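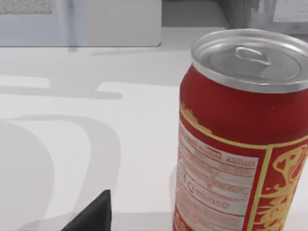 **Progress report to the Rerley Fund**
**Project:** Kutelo – grasp learning from simulated wrist views
**Reporting organisation:** Ploveck Laboratory
**Date:** 02/12/2019

## 1. Purpose of the report

This report covers work carried out under the second stage of the Kutelo grant, which began in September. It sets out progress against the agreed work plan, the main result to date, and the changes we ask the Fund to approve.

## 2. Work completed

The simulated tabletop is now in regular use. Object models are placed on a white surface under a single lighting set-up, and images are rendered from a viewpoint close to the gripper. The set of object models stands at 179, against a target of 200 for the end of the stage. The remaining models are in preparation and consist mainly of household containers.

The grasp predictor described in the original proposal has been rebuilt. The earlier version took one image and returned one grasp point. The present version takes a short run of images as the gripper approaches and revises its estimate at each step. The training code, the rendering scripts and the object list have been placed in the shared project store, to which the Fund's technical assessor has access.

## 3. Main result

Upright cylindrical objects, including drinks cans, gave stable estimates throughout the approach. The predicted grasp point moved very little once the object filled a large part of the view, and printed patterns on the surface did not appear to disturb it. We regard this class of object as settled for the purposes of the grant.

Wide, open objects remain difficult. With woven baskets and bowls, the predictor tends to settle on the nearest part of the outer wall, although a grasp on the rim would be sounder. The fault is most marked where the sides slope inwards towards the base.

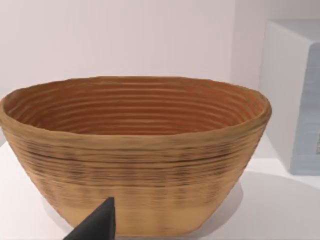
*Figure 1. Simulated view of the coiled basket on the tabletop, with the gripper finger in the foreground.*

Two causes have been examined. The first is that the training set contains too few objects with a flared rim. The second is the viewpoint itself: when the gripper is low and close, the base may be partly hidden by the finger, and the predictor has little from which to judge the overall shape. A trial in which the approach began from a higher position reduced the fault but did not remove it.

## 4. Work delayed

The comparison with the physical arm at the Msimang site has not started. Delivery of the replacement wrist mounting was later than planned, and the safety check can only be booked once it is fitted. We expect a delay of 8 weeks to this item. No other item depends on it during the current stage.

## 5. Spending

Spending is within the approved budget. The sum set aside for travel to the Msimang site has not been used and will be carried forward, subject to the Fund's agreement.

## 6. Next steps and requests

During the coming period the laboratory will complete the object set, giving priority to baskets, bowls and trays, and will retrain the predictor with a wider range of starting heights. Results for open objects will be reported separately from those for cylindrical objects.

The Fund is asked to approve:

- the revised date for the physical comparison;
- the carrying forward of the travel sum.

A table of results by object class will be supplied with the next report.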